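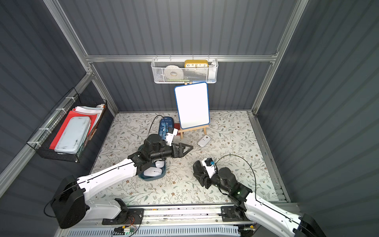 Figure 4.1 Household and office objects on a mat printed with leafy vines.

Chapter 4
How Much Stuff Do People Own?

Sooner or later every course on consumer behavior runs into the Big Number. You have probably met it already. The average home holds so many thousand objects, the speaker says, and the room laughs and feels guilty, and then the next slide comes up and somebody is selling shelves. The number changes from speaker to speaker. The guilt stays the same.

This chapter asks where such numbers come from and whether they deserve the trust we give them. My own view, which you are free to fight with, is that most of them deserve very little.

Start with the word "object." Is a deck of cards one thing or a whole deck of things? Is a power adapter part of the phone it charges, or does it get its own line on the list? A set of spoons, a box of staples, a jar of buttons - every one of these can be made to count as one or as many, and the person doing the counting gets to pick. A survey that does not print its rule for this has told you almost nothing. A survey that prints its rule and then breaks it halfway through the kitchen has told you a bit less.

Consider the Stamville study, which we will use throughout the chapter. It was paid for by Vamano, a maker of storage boxes, and it reported that a typical home in Stamville held 3000 objects. Newspapers liked the figure because it was round. It should have made them nervous for the same reason. The sample was 80 homes, all of them picked from people who had asked Vamano for a catalog. Those are people who already believed they had too much stuff. Asking them how much they own is a little like measuring a town's health in the waiting room of a clinic.

There was also the matter of who did the counting. In most of the homes the owners filled out the forms themselves, room by room, over a month in July. Anyone who has tried this knows what happens. The living room gets careful attention. The garage gets a guess. Weidong Feng, who went through the forms later, found that drawers and closets were often entered as a single round figure, and that the same figure turned up in homes of very different sizes. His note on this, dated Feb 3, 2018, is reprinted at the end of the chapter. Read it before you do the exercises.

None of this proves that people own less than we are told. They may own more. The trouble is that the Stamville figure cannot settle the question either way, and it has been quoted in sales talks and even in other textbooks as if it could.

A second kind of claim deserves the same cold eye. Writers like to say that owning many things makes people unhappy. The usual support is a link between crowded rooms and low mood. Does the crowding cause the mood, or do tired, worried people stop putting things away? Could a small apartment and a small paycheck explain both? The Sorkitz survey, covered in Section 4.3, tried to pull these apart and did better than most, though I think its authors claim more than they earned.

We begin in Section 4.1 with the dull part, the counting rules. Students tend to skip it. Please don't, as the rest of the chapter leans on it, and so does your first written assignment.

Key terms: unit of count, self-report, sponsor effect, convenience sample, reverse cause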